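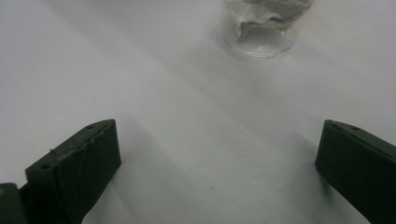
Trabalho há seis anos na Fontes, no setor onde se preparam os conjuntos de presente, e há bastante tempo queria escrever sobre a automação no nosso trabalho. O português não é a minha primeira língua, por isso peço paciência com as frases.

Quando cheguei, éramos 33 pessoas nas mesas. Cada uma recebia as peças, punha o papel, verificava se nada estava riscado e passava o conjunto à pessoa seguinte. Parece um trabalho simples, e muitos dos meus conhecidos pensam que é. Mas o papel amassado tem a sua ciência. Se a pessoa põe pouco, a peça anda de um lado para o outro dentro da caixa. Se põe demasiado, o copo de plástico fica com uma marca branca, e essa marca não sai. Eu precisei de quase um mês para ter a mão certa.

Em dezembro a direção explicou-nos o projeto com a Skundix. A ideia é que uma parte da preparação seja feita por braços automáticos e que estes aprendam com os movimentos das pessoas. Na reunião falou-se muito de produtividade e pouco de nós. Uma colega perguntou quem ia ficar com as mesas do fundo, e a resposta foi que isso ainda estava em estudo. Voltámos todos para o trabalho muito calados.

Depois começaram as sessões. Quem quis participar recebeu formação para usar a pinça de mão, e eu quis. Pega-se na pinça como numa ferramenta grande, abrem-se e fecham-se os dois dedos, e com ela fazemos o que antes fazíamos com os nossos. O primeiro dia foi humilhante, tenho de dizer. Eu, que preparo caixas com os olhos quase fechados, não conseguia levantar um copo sem o virar. Passada uma semana já conseguia, mas mais devagar, e com dor no pulso ao fim da tarde.
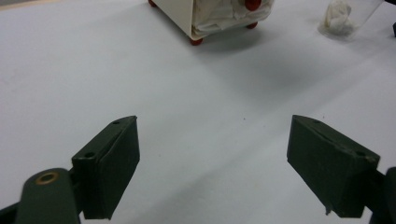

A mesa branca com um recipiente creme de pés vermelhos e um copo transparente, os dois com papel amassado dentro.

O que me surpreendeu foi ter de pensar em coisas que eu fazia sem pensar. Por que lado entro no copo? Quanto aperto? Em que momento sei que já está seguro? Com a mão eu sinto a resposta. Com a pinça tenho de a ver, e isso cansa os olhos de uma maneira nova. A técnica da Skundix pediu-me que fizesse os movimentos sempre completos, sem pressa e sem corrigir a meio. Eu corrijo sempre a meio. Acho que todas as pessoas que trabalham bem corrigem a meio, e disse-lhe isso. Ela escreveu no caderno dela. Não sei o que escreveu.

Até agora fiz 651 repetições. Sei o número porque aparece na folha que assinamos à sexta-feira, e confesso que na primeira vez fiquei orgulhosa, e logo a seguir um pouco triste. São 651 vezes que eu mostrei a uma máquina aquilo que me pagam para fazer. Uma colega das mesas já não almoça comigo por causa disto. Eu compreendo-a, mas também penso que o projeto avançava com ou sem mim, e preferi estar dentro, onde posso perguntar.

Das coisas boas também quero falar. Dez pessoas passaram para a linha Lanano, que é mais pequena e tem peças mais delicadas, e lá o horário é melhor e pode-se trabalhar sentado. As caixas pesadas da linha Tarnano já não se levantam à mão, e as minhas costas agradecem muito. Também ganhámos uma pausa a mais, de dez minutos, para quem faz as sessões com a pinça. Fomos nós que a pedimos, e foi preciso pedir três vezes.

O que continua a faltar é uma resposta escrita sobre os contratos que acabam este ano. Dizem-nos que vai haver lugares novos, para vigiar as máquinas e para tratar dos conjuntos que saem mal. Talvez seja verdade. Mas vigiar uma máquina é outra profissão, e algumas das minhas colegas têm quase sessenta anos e gostam desta.

Na próxima semana mudo de tarefa e vou treinar só a colocação do papel, que para mim é a parte mais difícil com a pinça. Já pedi uma cadeira mais baixa e uma luz que não faça tanta sombra na mesa. Se alguém que lê este blogue passou por uma mudança parecida, na embalagem ou noutro setor, gostava muito que me escrevesse nos comentários. Respondo devagar, porque ainda preciso do dicionário, mas respondo a todos.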